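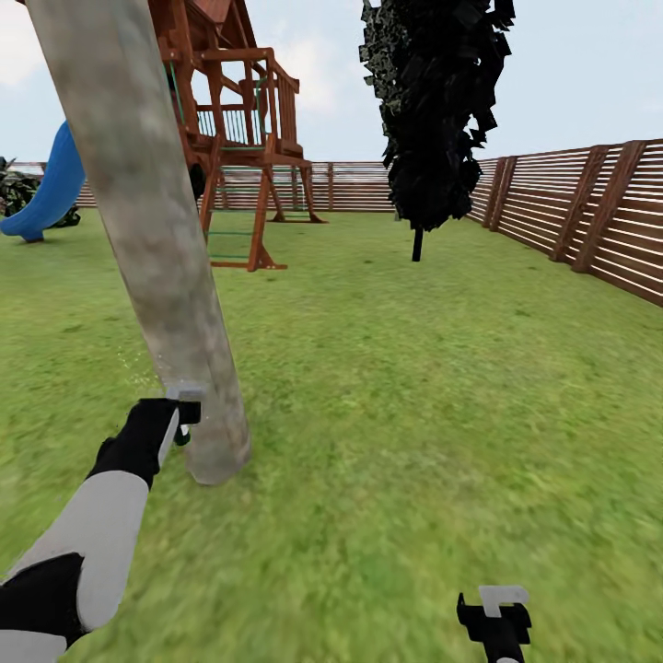
Work and Automation, handout 5
Grounds maintenance: who does what once the machine arrives

Reading before the seminar: the Fatach case pack, section 2. It is 20 pages long and the tables can be skipped, as the people who signed the contract seem to have done.

The case in short. Fatach looks after gardens for housing firms. In April it agreed to try a two-armed robot from Somex for clearing and carrying work, starting in a simulated garden before anything went near a real lawn. The crew had 7 people. The business plan described them as "released for higher-value tasks", and left the tasks for a later version of the plan.

Terms you will need

Task: a piece of work you can describe and hand over, such as picking up a branch.
Job: a bundle of tasks, plus everything that goes on between them. In gardening this includes noticing that a gate won't shut, calming a resident about a hedge, and knowing which shed key is the real one.
Residual work: what is left for people after the easy parts have been automated. It tends to be awkward, badly described and paid at the old rate.

Most plans are written about tasks. Most people are employed to do jobs. Keep the gap in mind when you read the Vestance report, which counts saved hours to the minute and has no column for the hours spent helping the robot.
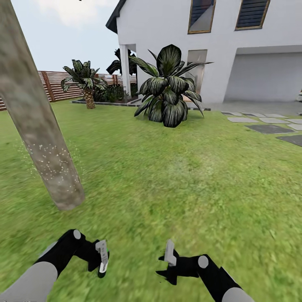 Fig. 2. The two grippers over the lawn in the simulated garden, with the house and garage beyond.

What changed for the crew

Two gardeners were moved to a desk to watch the simulated runs and write notes on them. Both had chosen outdoor work on purpose. Their notes were good, mainly because they knew what a garden is like underfoot, and the engineers soon began to ask them things that weren't on the form. Their job title stayed the same. So did the pay, although the training course was described as an investment in them.

The other five carried on outside – with the same lawns, the same vans and fewer hands.

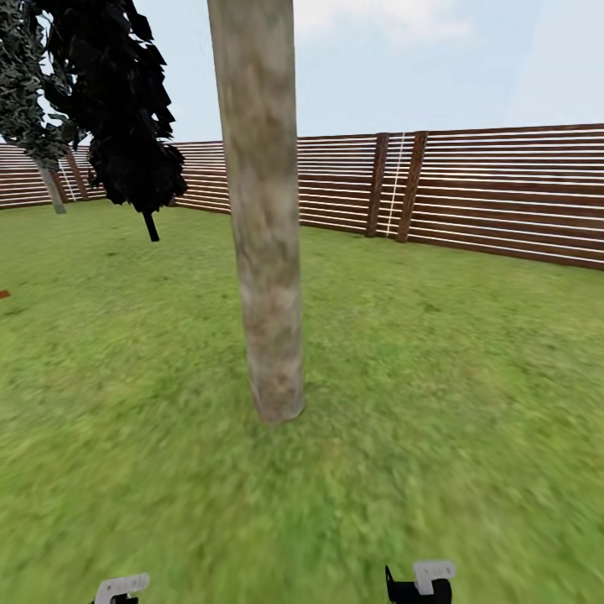
Christodoulou, the firm that owns the gardens, asked for a weekly count of interventions, meaning each time a person had to step in. The number fell nicely after the definition was changed. Compare this with call centres (handout 2), where a call counted as solved if the customer gave up.

For the seminar

Write down every task in a job you have done yourself. Mark those you would gladly hand to a machine, then those your manager would have handed over first. Bring both lists, and be ready to say who should have been asked.

Essay plans are due by 31 October 2019, on paper, in the tray outside the office. The online system is being improved.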